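Filed under: Home & Kitchen > Cooking > Rice & Grains
3 min read

Rice goes dry and yellow on keep-warm, what am I doing wrong?

trestport_kitchen
I cook a big pot of white rice around 4 and we eat in shifts, so it stays on keep-warm until late. By the last plate the bottom is hard and there's a smell. I use 475 grams of rice. We just moved to Flolledbridge and the kitchen opens onto a tall room, if drafts matter. 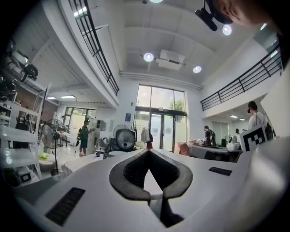 White walls and ceiling, two stories high.

The cooker has a removable inner lid plate. I rinse the rice twice and don't soak it. Is it the cooker or me?

ricepot_brimico
Drafts won't do anything with the lid shut. Take out the inner plate and wash it every time, both sides. Starchy water dries in the holes and that's usually your smell. Wipe the rubber seal too if yours has one.

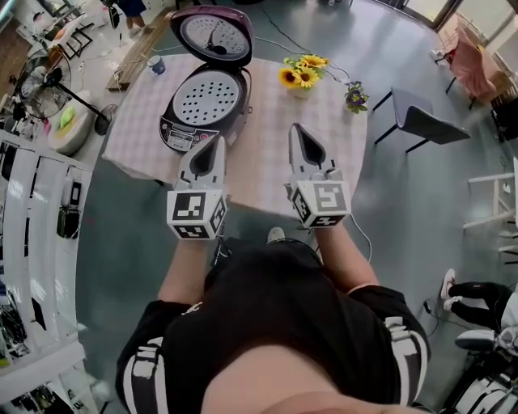 Rice cooker open on the checkered tablecloth, inner plate in the lid.

For the dry bottom, let the rice sit 10 minutes after it clicks over, then fluff it all the way down with a wet paddle. Soaking for 30 minutes before cooking helps it stay soft. I would not go over 4 hours on keep-warm with a basic model. After that, pack what's left in shallow containers, get it in the fridge right away and microwave it with a spoonful of water.

Also check the outside of the pot for stuck grains. They keep it from sitting flat on the heater.

Ait Brahim
just make less rice. or cook two batches

This site uses cookies to remember your settings. Accept | Manage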